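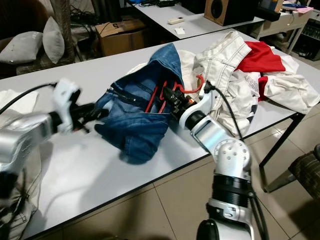

Clothes sorting is the step in home laundry between drying and putting away, in which mixed garments are separated by owner, by type, or by how they will be stored. It is usually done on a flat surface such as a bed or a table. A denim jacket with a red plastic hanger inside it, lying with white garments and a piece of red fabric, is a common sort of pile to start from. Heavy items are normally taken out first. They hide smaller pieces and press creases into thin cloth.

Hanging and folding

Most households divide the pile into clothes to hang and clothes to fold. Jackets, dress shirts, and sheer fabrics are usually hung. Jeans, T-shirts, and towels are folded. Sheer garments are lifted by the upper edge and allowed to drop to full length, so that the seams fall straight before a hanger is put in.
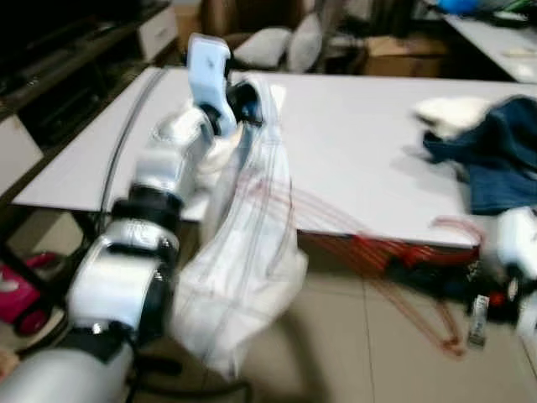

Sheer white garment held by its upper edge, with denim at right.

The Drurwood household manual advised keeping a clear space beside the pile at least as wide as a folded pair of jeans. Its second edition listed 182 garment types, nearly 100 of them to be folded.

Hangers

Plastic hangers are light and do not rust. Many have notches at the shoulders to hold straps. Hangers left inside clothes during sorting tend to catch on other items, and the usual practice is to take them out and keep them to one side.
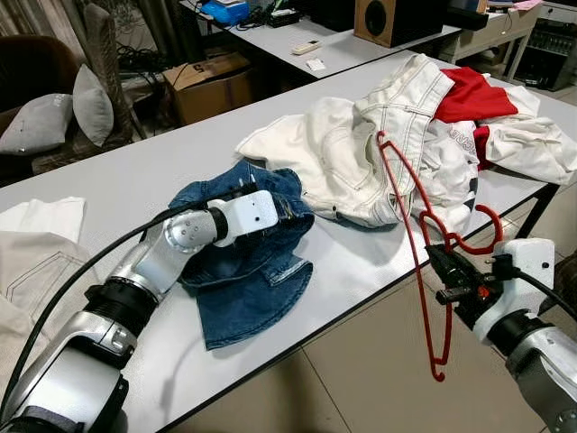
By Teodora Vasić

Denim is sorted by weight as well as color. Medium blue jeans and jackets are kept apart from white jeans in the wash, but once dry they can share a table. White jeans with gray topstitching are folded along the outer seam, with the pocket facing in. Printed T-shirts are folded with the lettering flat.

Last updated: Saturday, August 22, 2026

Print this article | E-mail this article

Comments (3)

Mavromatis: I fold sheer things too. No room on the rail.

Krum Kovačević: Should mention socks.

Dresero: What about denim shirts, hang or fold? I hang mine.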